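How to Comment on a Proposed Federal Rule Without Losing an Afternoon

Federal agencies are required, most of the time, to ask what you think before they change a rule. They are also very good at asking quietly. The notice goes up, the clock runs, and by the time your brother-in-law forwards you an angry post, the comment period closed in May.

I learned this over a proposed change to college financial aid reporting, which ran 472 pages and contained one table I cared about. I have filed 27 comments since then.

Step 1. Find the docket. Every proposed rule has a docket number, printed near the top of the notice. Copy it exactly, dashes included. Searching by topic will bring you every rule on the subject going back to the invention of the paper clip.

Step 2. Read the summary, then skip to the section headed "Request for Comments" or something close to it. Agencies often list the questions they want answered. Answering one of them puts you ahead of most of the pile.

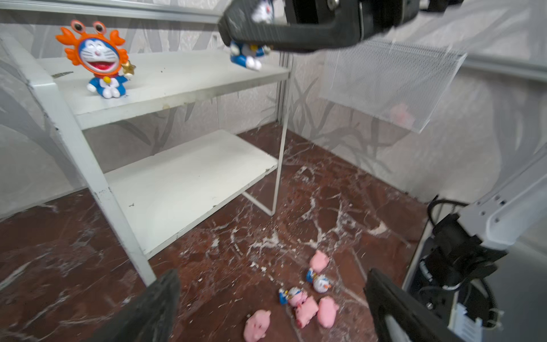
Step 3. Check the deadline and the time zone. "Closes at 11:59 p.m." usually means Eastern, a fact many people in California discover at 9:04.

Step 4. Write the thing. Say who you are in one sentence. Name the section you are writing about. Say what it would do to you, your school, your town or your business, and what wording you would prefer. Two hundred plain words will do. I keep my drafts in a folder called Pultside, after the town where I first lost an argument about zoning.
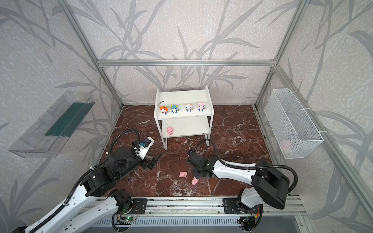 Do I need a lawyer to file a comment?
Anyone can file one, including people who aren't citizens, and no legal language is required.

Step 5. Attach your evidence. Budgets, letters, enrollment numbers and invoices all count. Save them as PDFs with names a stranger could understand. "Final_final_5" is not such a name. Take out account numbers and home addresses first, as most comments are posted for the whole world to read.

Step 6. Go easy on the form letter. Groups will offer you one with a friendly button. If 200 people paste the same paragraph, the agency may well bundle them and answer the paragraph once. Change it, add your own facts, or write from scratch.
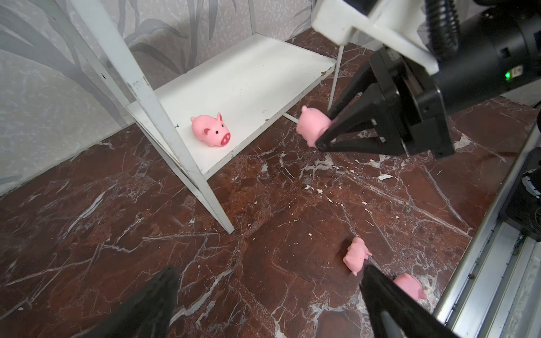
What happens after the comment period closes?
The agency reviews what came in and, if it goes ahead, publishes a final rule with a response to the significant comments.

Step 7. Save your tracking number. The site shows it after you submit, and it is the only proof you have that you weren't shouting into a drawer. Write it down somewhere that isn't the back of a receipt.

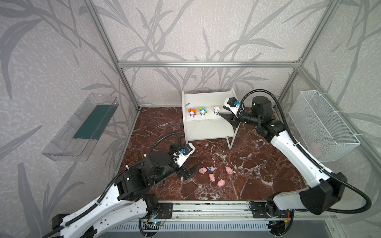 Three small cat figurines on the top of a white two-tier shelf.

Step 8. Sign up for docket alerts and then get on with your life. A final rule can take a year or more, and some proposals are withdrawn without much ceremony. If yours comes out, search it for your section number before you search it for your name.

Last updated Mar 20, 2026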